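## Toilets and seats, gallery 6

Fixtures from the Melleo bathroom fit-out, compiled by Nadège Rey. Wall and floor finishes are listed separately. Supply to each toilet point is 15 mm pipe with its own shutoff.

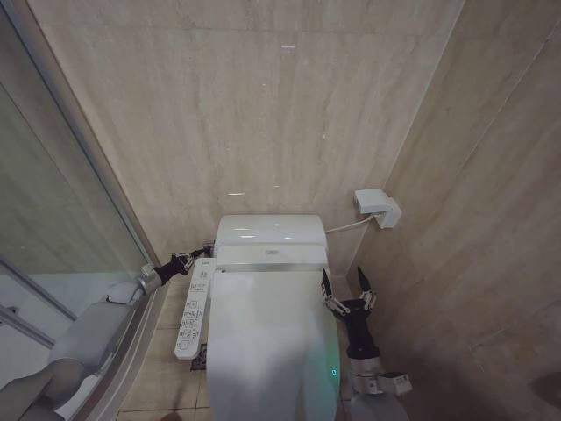
*Electronic bidet seat, lid closed. Green indicator lit at the lower right of the lid.*

The long white remote has rows of small gray buttons with printed icons. The wall behind the tank is finished in large beige marble-effect tile. 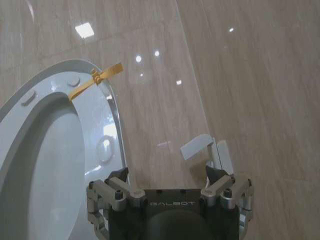
Melleo, November 25, 2018

Seat rim and bumpers, glossy white. The yellow strip around the rim resembles a zip tie. Yiğit Akgül keeps the seat schedule — item 1558 covers bumpers and hinge parts. For cleaning, use a soft cloth and mild soap. Abrasive pads dull the finish,

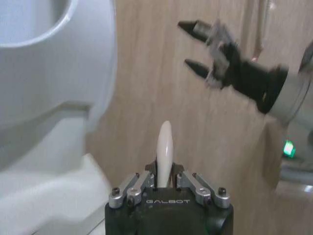

and so do most powder cleaners. Rinse with plain water and wipe dry. The same routine applies to the bowl exterior and the flared base.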